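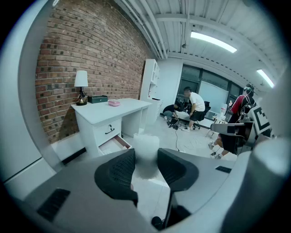
White one, up close

Replacement cap for Amitz bottle — will the Skungate one fit??

posted by prullgate_pete, 2023-12-19

Lost the cap off my Amitz travel bottle, the 280 ml one. Wrote to Amitz and they want me to buy the whole bottle again. Found a listing for Skungate caps that says "fits most." Does it fit this one? Need it for shampoo, going away soon and dont want it all over my shirts. Also is the thread the same on the older ones, I have one of those in a drawer somewhere but the cap on it is cracked.

Viewed 1,923 times

Hideaki Minami

Depends on the year. The older Amitz bottles have a coarse thread, one and a half turns and it stops. Skungate caps go on those fine. The newer ones have a finer thread and the cap will feel like it's on, then it leaks as soon as you lay the bottle on its side. Ask me how my toothbrush smells.

Quick check: measure across the outside of the neck, over the threads. If you get 32 mm it's the older kind. Anything smaller, don't bother with Skungate, get the Hosoda cap. Costs a little more and comes with a liner, the thin foam disk inside. Keep the liner in — people pull it out thinking it's packaging.

Fill it with water first, lid on, upside down in the sink overnight. If teh sink is dry in the morning you're good. And leave some air space at the top if you're flying, a full bottle will push shampoo out past any cap.

drawerfullofcaps

Plastic wrap over the neck, then screw whatever cap you have on top. Did this for years. Works with the cracked one too probably.

kettle_lane

I bought the Skungate in June and it was fine?? Mine is only hand soap though and it stands up by the sink so maybe doesnt count. Shipping took forever. There's a hardware place in Prullgate that has a bin of loose caps by the register, bring the bottle and try a few.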